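Poker chip case 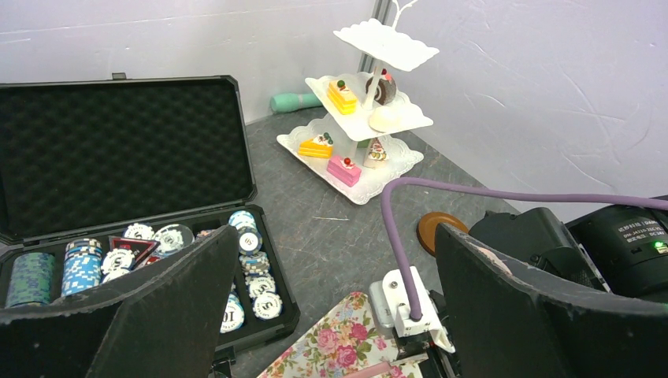
Article by Takeshi Nomura. Reviewed by Asuka Imai. Last changed Mar 2, 2019.

A poker chip case is a box with a handle or a lid, made for storing and carrying gaming chips. The most common kind for home use is a flat case with hard sides which opens like a small suitcase. The lower half is a tray with long channels, and the chips lie in these channels on their edges, one against the next. The upper half is the lid, and it is usually lined with foam.

Construction

The shell of a hard-sided case can be aluminum, plastic, or thin board covered with another material. Black and silver are the usual colors. The lid is joined to the tray along one long side, and the latches are on the opposite side. On better cases the corners of the lid are beveled or covered with metal, as the corners receive most of the damage when a case is dropped.

The lining of the lid is often egg-crate foam, a soft foam with a bumpy surface. When the case is closed, the bumps press lightly on the chips and keep them from jumping out of the channels. Flat foam is also used, but it gives less pressure in the middle of the tray. Old foam becomes dry and leaves dark crumbs on the chips. It can be replaced with a sheet cut to the same size and fixed with double-sided tape.

Channels

The width of a channel follows the diameter of the chip. Most home chips are close to 39 millimeters, and a tray made for them will not hold the larger tournament plaques or some casino chips of 43 millimeters. A chip which is too large stands above the tray and the lid cannot close well. A chip which is too small turns over and lies flat.

Large cases for 1000 chips exist, but they are heavy, and many of them have wheels. The firm Koyama sold a narrow case for 252 chips. Its tray could be lifted out and put on the table during play.

Arrangement of the chips

The ordinary method is to give each color its own channel. The player who is the bank can then see quickly if a color is missing. The blocks of color on the edge of the chip, called edge spots, are useful for this, because the edge is the only part visible when the chips are packed. One wrong chip in a row breaks the pattern of the spots and is easy to find.

In many homes the case is also used for chips from different sets, and the order is less strict. Green chips with blue edge markings may fill part of one channel, with blue and white ones in the next, and single chips with printed faces lie flat on top of them. Such loose chips should be put back on their edges before the lid is closed.

Cards, dealer buttons and dice usually have separate places in the tray. Where no place is provided, they are often laid on the chips. This is not recommended for paper cards, which bend under the foam.

Care

Clay composite chips should be cleaned with a soft cloth which is only slightly damp, and must be dry before they return to the case. Plastic chips can be washed with mild soap. A full case is best stored flat. If it stands on its side for a long time, the weight of the chips pulls on the hinge, and the latches may open. The Brelline and Gromix cases sold with thin wire latches were known for this problem, and a strap was later added to both.

See also

Card shoe
Chip rack
Dealer button
Edge spot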